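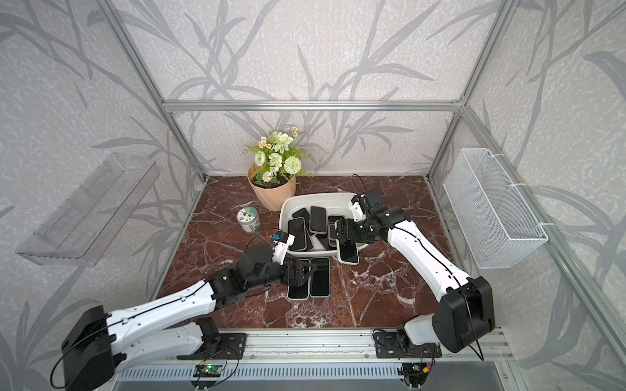
Ticket 281
Opened by: demo floor, Setiawan open day
Cell: two-arm phone sort
Priority: high, visitors in the building until 4
Status: closed, see last entry

9:10 Right arm faults on first cycle. Goes down into the tub, closes, lifts, stops dead. Message on the Tekis screen is "grip check fail". Phone still in the fingers. Cleared it, reran, same thing. First tour is at 10:00.

9:18 Power cycled both arms. Left arm homes fine. Right arm homes fine. Fault comes back on the lift.

9:25 Checked grip setting. Someone loaded the Billico job from the December show. That job was written for boxed chargers, wider part, so the fingers report closed too far on a phone and the check trips. Loaded phone job from backup. Had to hunt for it, the folder is called "new new".

9:40 Three clean cycles. Left arm parked over the table, right arm picking. Told front desk we are ok for 10:00.

10:05 First tour in. Group bigger than planned, people leaning on the front. Ran fine for a while, then right arm started missing the pick. Fingers close on nothing, goes back up, tries again. Visitors thought it was part of the show. Let them think so.

10:20 Between tours. Pick height was off by 2 mm. Backup job is older than the tub we have now. Lowered pick height, ran slow, ok. Ran full speed, ok.

10:35 Note for whoever does the next one. Do NOT save over the backup. Save as phone_openday and leave the old one alone. I nearly did it myself.

10:50 Left arm now waiting forever. Not faulted, just sits there. Waiting on a handshake from the right side that the old job never sends. Turned off the handshake in the left job for today. Means the two arms don't check on each other, so left speed capped low and I stay at the stop button for every run. Not leaving it like this after today.

11:15 Second tour. School group, lots of questions, teacher wanted it to go faster. No. 11 cycles, no faults, one phone put down crooked.
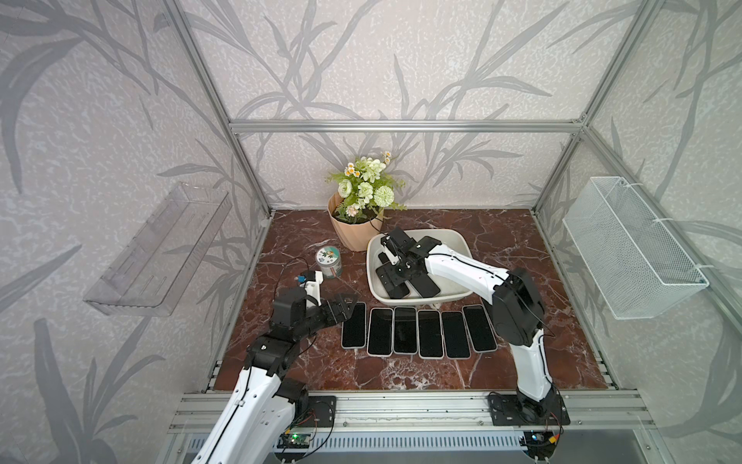 Question from the front desk: can visitors press the start button themselves?
Only if one of us is standing at the stop button, and one visitor at a time. Everybody else stays behind the tape. With the handshake off I would rather we do the starting, so for this afternoon please tell them it's a watch only demo.

11:50 Spoke to Stiven support on the phone. They confirm the grip check reads finger width and nothing else, so a wrong job will always look like a bad grip. Asked if the screen could show the job name in bigger letters. They said they'd pass it on.

12:30 Lunch. Cell stopped, arms parked, stop button in. Sign on the front saying back at 1.

1:05 Restart. Right arm cable looked tight near the wrist on the far reach, gave it some slack and re-clipped. Watched a slow cycle. Fine.

1:40 Third tour. One stop, my fault, bumped the button with my elbow. Reset and carried on.

2:25 Cycle counter reads 3000 flat, which can't be right. Think it came over with the backup file. Don't use that number in the open day writeup, marketing already asked me for it.

4:10 Last visitors out. Powered down.

Cause: wrong job loaded, then an out of date backup.
Fix: phone_openday job, pick height corrected.
Still to do: turn handshake back on and test both arms together before anyone runs this cell again. Delete or rename the Billico job on this controler. Put a job name check on the morning sheet. Opened a separate ticket for the handshake, closing this one.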